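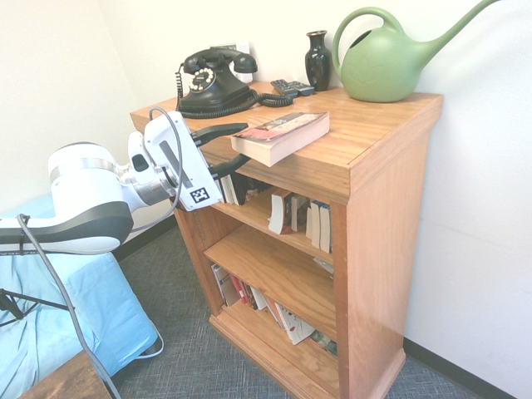
# How much should I trust "16 of 18" on a shelf-top book pick?

**cedstead_annex**

I'm trying to decide whether to spend the fall reproducing a result, and I'd like someone to talk me into it or out of it.

The method is called Stullano. The claim is that a plain parallel gripper can take a paperback lying flat on top of a bookcase, with other household stuff left where it is, by using the corner that sticks out past the front edge. One finger goes under, one goes over, close, lift. It's trained on 108 demonstrations done by hand control. They report 18 test trials with 2 failures. The comparison is Killberg, an older scripted approach with no learning in it, which failed two more times than that on the same shelf.

The write-up calls this a clear improvement. I have trouble seeing it. What bugs me:

- All 18 trials are on one piece of furniture. I can't find a second shelf height anywhere, and the height decides how the lower finger comes in.
- The book starts with a corner already over the edge. Getting it there is the hard part as far as I'm concerned, and it was done by a person.
- "Success" is defined as the book leaving the surface. It doesn't say for how long, or whether it was put down anywhere.
- The other objects on the shelf top are called clutter, but they're toward the back and the book is at the front. I'd call that background.

We have an arm and a gripper at Cedstead that would do, and I could borrow a bookcase. I'd be giving up a couple of months. Is there something in here I'm being unfair about?

---

**Benjie Agbayani**

You're being a little unfair on one point and not hard enough on another.

The unfair one first. Starting with an overhang is a legitimate choice if they say so, and from your description they do. A thick paperback flat on wood gives a parallel gripper very little to work with. The fingers may not open wide enough to take it across the cover, and coming in from the side means scraping along the top and hoping. People have studied the sliding step on its own, and it's fine to study the grasp on its own. What they can't do is put "picks books from shelves" in the title and leave the overhang for the methods section. Check which of those they did.

Now the comparison. Two failures against four, out of 18 each, is no evidence of anything. Run the same method twice on two different mornings and you could easily see that gap. If you work out an interval for 16 out of 18 you get something running from the high sixties to the high nineties in percent, and the older method's interval sits on top of most of it. So "clear improvement" should come out. "Did at least as well on this shelf" is what they've got, and even that leans on the trials being run in mixed order. Did they alternate the two methods, or run all of Killberg first and then all of Stullano? If it was the second, whoever placed the book had plenty of practice by the time the new method had its turn — and placing the book is most of the experiment here.

That's the thing I'd ask about before anything else. How was the starting pose set? Tape marks, a jig, a list of random angles printed beforehand? Or did somebody put the book down by eye and press go? With a corner grasp, a small change in how far the book sticks out decides whether the lower finger has any room. A person who has watched a few misses will start setting it down a bit more generously without meaning to. I've caught myself at it.

I'd also want the two failures described. If both were the lower finger catching the molding on the front edge of the shelf top, you've learned something about the method. If one was the arm faulting out, it may not belong in the count at all, but then the same rule has to apply to the baseline.

Don't reproduce the whole thing. Skip training. Ask for their trained policy, put it on your arm, and vary the overhang and nothing else. If it falls over as soon as the corner is a bit short, you have your answer in September and you can go do something else.

---

**villanueva_m**

I think the 108 demos are plenty for this, we did a similar thing with fewer. It works if your camera is in the same place every time. Ours got bumped once and the whole policy was garbage until we moved it back, so check that.

Also use an old book. Corners get chewed up.

---

**cedstead_annex**

Thanks, both. I went back and looked. The title says "from shelves," and the overhang is mentioned once, in a caption. Nothing on trial order. The start pose is "placed by the operator with varied orientation," so by eye, I assume.

I wrote to them asking for the policy and the trial log and got a friendly reply saying the log would need some cleaning up first. I don't know what there is to clean up in 18 rows.

@villanueva_m was yours a flat book too, or standing up in the row?

---

**villanueva_m**

Standing up. So not that similar, I guess. The camera thing still applies though.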